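Cash drawer never matches the report at closing

Nokuthula Nel
I run the front counter at a small framing shop in Climbridge. We start each morning with $40 in change and close at 6 pm. Most evenings the cash comes up short or over by a few dollars. Last night the Horkora report said $748 in total sales, card and cash together, and the cash was $8 short once I took out the opening change. The card side always agrees with the terminal. Two of us use the same tray and we also pay for small things out of it, like stamps and tape. Is there a normal way to do this, or do I just accept being off by a little?

Comments
Should add that we do not have a real register. The cash sits in a tray that goes in a locked drawer at night.

uminell_81
Somebody is giving wrong change. Get a camera and a proper register. We had the same thing and it stopped when we switched.

Nomvula Kruger
A register will help, but you can fix most of this without buying one. The stamps and tape are the first place I would look. If you take $8 out for stamps and do not write it down, the drawer will be $8 short, and the report has no way to know.

What we do at our shop:

1. Count the opening change before the first customer and have the person who counted it sign a slip. Do the same at closing.

2. Keep petty cash in its own envelope. If you have to borrow from the tray, put the store receipt in the tray in place of the bills, and add it in when you count.

3. One person on cash per shift. If you trade places at lunch, count at lunch too. It takes a few minutes and tells you which half of the day the problem is in.

4. Leave the customer's bill out until the change has been handed over - then put it away. Most change arguments end there.

5. Give each kind of bill its own section and keep paper slips out of them. The first picture has a tray with five compartments next to the card terminal.

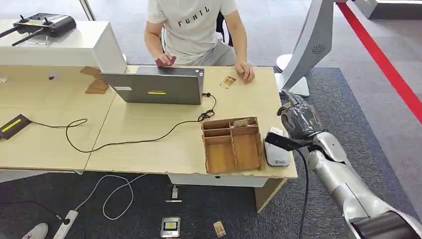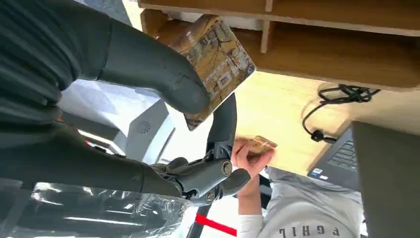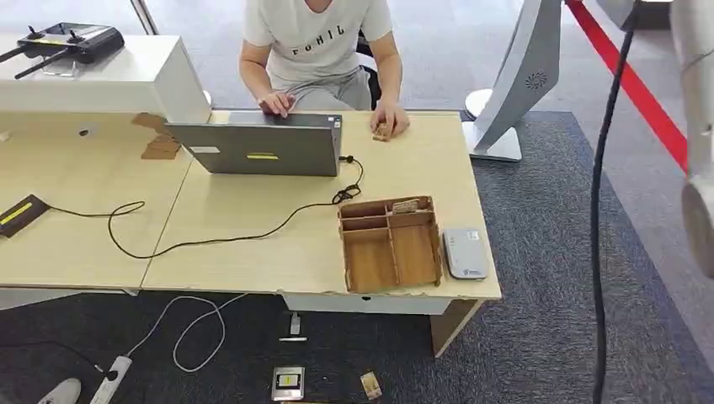
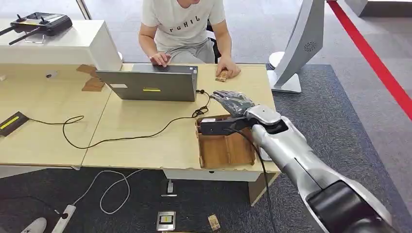

6. Write down the over or short amount every night, even if it is zero, and do not make it up from your own pocket. After a month you can see a pattern. Short on the same shift every time is a training matter. Over one day and short by the same amount the next usually means a bad count of the opening change.

Nokuthula Nel
Thank you. I went back through the receipts and there was a roll of stamps from yesterday afternoon that neither of us wrote down. Starting the envelope tomorrow.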